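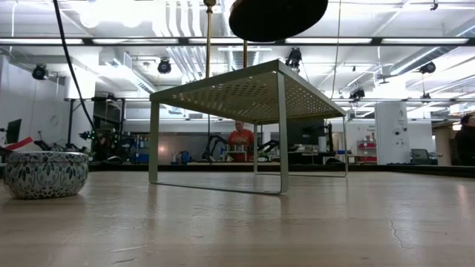 Bench testers wanted, tabletop manipulation safety practice

Adavora is looking for people to help us finish the Stitov guide, our shop-floor rules for working next to small robot arms. Draft is done, mostly. Now we need hands to try it out and tell us where it's wrong.

Who: 18 or older, okay standing for a couple hours, okay with bright overhead lights. No robot background needed. If you have some, even better, say so when you write.

What you'd do:
Read the rules for one station (short, two pages)
Set up the table the way they say. Household stuff mostly, bowls, small stands, boxes
Run the arm at slow speed with a Mathur operator beside you
Hit the stop at least once on purpose. Everyone does this, no exceptions
Mark up the draft. Red pen, be rude if you like

Rules that already apply, draft or no draft. Hair tied back, no lanyards, no dangly sleeves. Nothing breakable within 300 mm of the table edge while the arm is live. Cables off the floor or taped down. One person calls "live" and the same person calls "clear". Reaching in before clear ends your session, you still get paid.

Sessions start 8 am at the Dakham building, ground floor, all through May. Pay is a flat fee per session plus lunch. Regulars can earn up to $2000 over the month, depends on how many slots you take.

Also need two people to stay on after and help write the final checklist. Paid seperately. Good plain writing matters more than engineering for this one.

To apply send a few lines on what you do now, any shop or lab work, and which mornings your free. No resume. Put STITOV BENCH in the subject line. Closed shoes on your first day please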